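Teaching by squeezing: an afternoon at Plorkholm 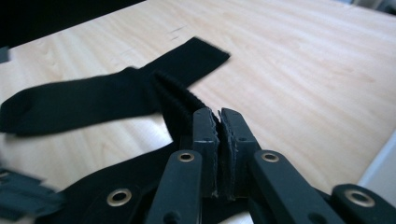 I went to the June open afternoon expecting to be sold something, and I was. The pitch at Plorkholm is that anyone can teach a robot to handle laundry. You hold the gripper yourself, do the job, and the recordings go off to train the arm.

Nisha Kanaujia ran our session. She let each visitor have 20 goes at picking up and folding a sock, which is harder than it sounds when you have two stiff fingers and no thumb. My wrist ached by the end. She told us the Nandow set holds 349 demonstrations so far, all of socks, all on the same sort of table. I asked about towels. Towels are planned.

In the next room the arm itself had a turn. It managed 3 folds while I watched and dropped the rest, and the staff clapped every time. The Mandeck people, who steer theirs from a desk with a joystick, looked politely unmoved.

I can believe the method works for something. I would want to see it on a full basket, in a badly lit kitchen, before I agreed with the leaflet. The tea was good and parking is free after four.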